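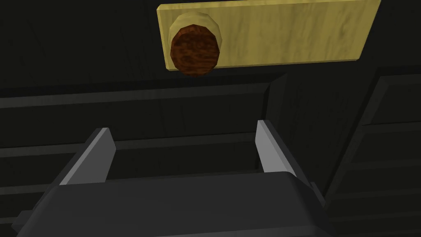
Budgeting for a simulated manipulation cell is the process of estimating and scheduling the costs of a robot project that begins in software and moves to physical equipment later. It is used by small firms and college labs that want to settle the choice of arm, gripper and test furniture before placing orders. The work is usually divided into a simulation stage, a purchase stage and a setup stage, each with its own budget line. Much of the first stage is spent on close-range tasks with household fittings, such as a two-finger gripper held open beneath a round reddish-brown knob on a pale yellow plank. Tasks of this kind are used to decide finger length, opening width and mounting position, all of which affect the price of the hardware.

Simulation stage

The main costs in the simulation stage are computers, software licenses and staff time. Staff time is normally the largest of the three. Scene building is often underestimated, as each drawer, door or handle needs a shape, a surface and a set of joint limits before it can be used. Dim scenes and dark furniture are commonly included in the test set if the robot will rely on cameras. Ready-made scene packs lower the cost but may not match the furniture the buyer has in mind.

Kátia Fagundes, a planner at the equipment firm Zenwood, recommends closing this stage with a written list of tasks that the purchased arm must perform. Quotes are then requested against the list. Zenwood's own planning sheet allows 10 tasks per project, and any task added later is priced as a change.

Purchase stage

The arm is the most visible item in the purchase stage, but the quote should also cover the controller, base, cables, emergency stop and shipping. Grippers are usually quoted separately. Parallel two-finger models are the common first purchase. Replacement fingers are inexpensive and are often ordered with the gripper, in two lengths.

Test furniture is a separate line. Knobs, hinges and drawer slides wear out under repeated use and are treated as supplies. Cabinets and frames are treated as equipment.

Leasing is an alternative for projects shorter than 17 months. The supplier Plerkurach leases arms in blocks of five months, with service included and grippers excluded. Its leases can be converted to a purchase, with part of the fees credited.

Setup stage

Setup costs include floor mounting, guarding, electrical work and training. Everardo Meireles, who planned the Xavier cell, placed guarding under building costs, and the item was missed in the first budget. Later versions of his worksheet list it with the arm. Training is commonly booked for two operators so that the cell can run during absences.

Contingency

A reserve of 10 percent is applied to the purchase stage in the Meireles worksheet, and five percent to the other stages. The Pusix project used a single reserve for the whole budget, which was spent on a second gripper in July. Software renewals fall outside the reserve and are entered as yearly costs.

See also

Equipment leasing
Gripper selection
Robot simulation
Total cost of ownership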